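Keep the repair bench open on Saturdays

When the Hillby library cut its opening hours in March, the first thing to go was the Saturday repair bench. The argument was that few people used it, and that those who did could come on a weekday evening. I think the decision was wrong and should be reversed before the autumn timetable is printed.

The bench costs very little. It has a set of hand tools, a soldering station, a sewing machine and a shelf of donated parts. The annual bill for consumables is less than the library spends on its newsletter. What it does need is a member of staff in the building, and that is where the saving was found.

The evening session is no replacement. It runs from five until seven, when people with children are cooking and people on late shifts are at work. Carrying a broken vacuum cleaner on the number 23 bus at rush hour is a miserable job, and I have done it. On Saturdays there was room on the bus and time to wait for glue to set.

There is also the matter of what gets thrown away. Most of what came to the bench had a small fault: a fuse, a split hem, a loose hinge. A toaster with a bad plug is a five-minute job for someone who knows how. Without that person, it goes in the bin and a new one is ordered. The council tells us to cut household waste, and says so on the side of its lorries. It should not then close the one public room where that can be done for free.

Some say that manufacturers should carry this burden, and I agree that they should make things easier to open and sell spare parts at a fair price. I would support a law that required it. But a law of that kind will take years, and it will do nothing for the kettles and lamps already in our kitchens.
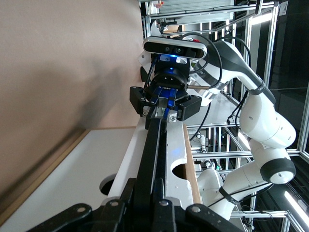 Hillby Library Users' Group

The other objection is safety. Margarida Vilela, who chaired the meeting, asked who would be responsible if a mended lamp gave someone a shock. It is a fair question. The old bench tested every mains item before it left the room and kept a written record, and I would want that to continue. If the council wants a second signature on the form, let it ask for one.

My proposal is modest. Open the bench on alternate Saturdays from 11 until three, and close one of the weekday evenings to pay for it. Try that for a year and publish the attendance figures for both. If the Saturdays are quiet, I will accept the result.

The timetable is open for comment until Sat 29 July. Forms are at the front desk and can be handed in there.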